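Minutes of the household and shop chores group
9th August, back room at Caputo, start 18.00

Present: Hedvika Šimek (chair), Ottó Boros, Ludmila Gajdoš, Évan Delorme
Minutes: Anežka Ševčík
Apologies: none

1. Minutes of the last meeting
Accepted with one correction. Under item 4 the word "folding" must be "sorting". Ottó asked for this, as the towels were never folded by any machine.

2. Can a machine do the key desk yet?
Hedvika reminded us why we took this question. The Gaswood shop has a repair and key counter, and at the end of each day there is a heap of keys to put on rings with coloured tags. It is dull work and people make mistakes when they are tired. The owner has asked us if he should wait for a machine or hire a person for the evenings.

Ottó spoke first. He thinks keys are a harder test than cups or boxes. A key is thin and lies flat, and the ring has almost no opening. A person does it with the fingernail and does not think. A gripper has no fingernail. With two arms, one can hold and the other can work, and he considers this the correct way to start.

Bench work with keys and tags, two arms:

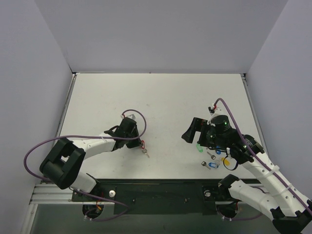
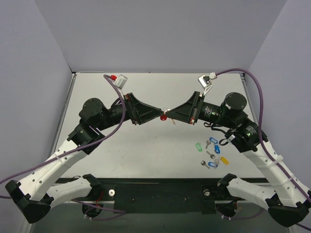
Ludmila does not agree that two arms is enough of an answer. At the counter in Gaswood the keys come in a tin, all on top of each other, with receipts and old string between them. She asked who will spread them on a clean white table first. If it is a person, then the person has done half of the job already.

Évan said the half that remains is still worth something. He worked at such a counter for five years and it was the rings which hurt his thumbs, never the spreading. He would be happy with a machine which is slow, if it can run after closing time.

There was a longer discussion about speed. The shop has some 200 keys in a normal week, but in February, when the student rooms change hands, it was 343. Ludmila said the owner must plan for the bad week. Ottó answered that a slow machine can have the whole night — but only if it does not stop at the first key which falls on the floor. We do not have a figure for how often this happens and we should not guess one in the letter.

Hedvika asked about the colours of the tags. Évan thinks this is the easy part, a camera can tell a blue tag from a yellow one. Writing on the tags is different, as some customers write very badly.

Agreed: our opinion for now is "not yet for the counter, perhaps for the ringing only". Ottó will write the letter to the owner and Ludmila will read it before it goes.

3. Household list
The list from Warnent has come back with comments. They want us to take out "ironing" and to divide "kitchen" in two parts, washing and putting away. Agreed to divide the kitchen. Ironing stays on the list. Ludmila wished it to be noted that it is the only chore she would pay for.

Évan asked if keys should be on the household list also, under "small things in drawers". Left open.

4. Stivis visit
Stivis offers us an afternoon visit to see their shelf-filling machine. Places for four persons only. Anežka will stay at home this time. Hedvika will ask if we may bring our own goods, for example soft bags of rice, and not only their boxes.

5. Other matters
The key of this room must be returned to the bar downstairs before ten. Last time it went home with Ottó.

Next meeting: Hedvika will write to all with the day.

Closed 19.40.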